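7 Mar 2023

I keep reading that everyone should own one good set of dishes. The latest push came from a long post by Hubert Nowicki, who says a Cimum dinner service for eight "pays for itself in pleasure." I have eaten off nice plates. The pleasure wears off around the salad.

My doubts started in November, when I drove over to the estate sale in Galville with my neighbor Soon-im Wang. She wanted a gravy boat. I wanted to see what the famous Urard pattern looks like up close, the one with the blue rim that sells online for $700 a set. It looks fine. The glaze on the cups had tiny cracks all through it, and the man running the sale called that "character." He wanted $28 for a single saucer.

Soon-im turned one over and showed me the stamp. She says there are at least 3 versions of that mark and sellers will tell you whichever one they have is the early one. Maybe so. I can't tell them apart and I doubt most buyers can either.
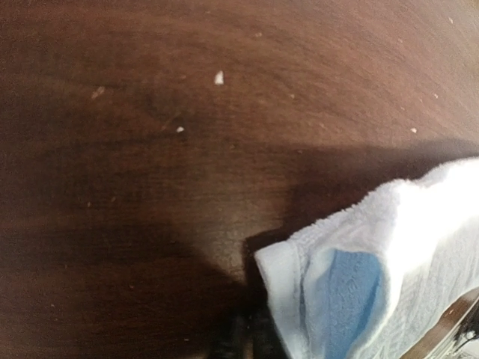
Dark wood and a folded towel.

What bothers me more is the talk about value. People say these sets hold their price, but I see the same listings sit for months. A price nobody has paid is just a number. And the gold trim can't go in the microwave, so half of your dinner gets reheated in something else anyway.

I did buy something in the end — a plain white Jang platter, no box, one small chip on the foot. I've used it more than 100 times since and it goes in the dishwasher with everything else. Hubert would probably tell me it has no resale value. Soon-im never did find her gravy boat, so if you have a spare one in cream, leave a comment.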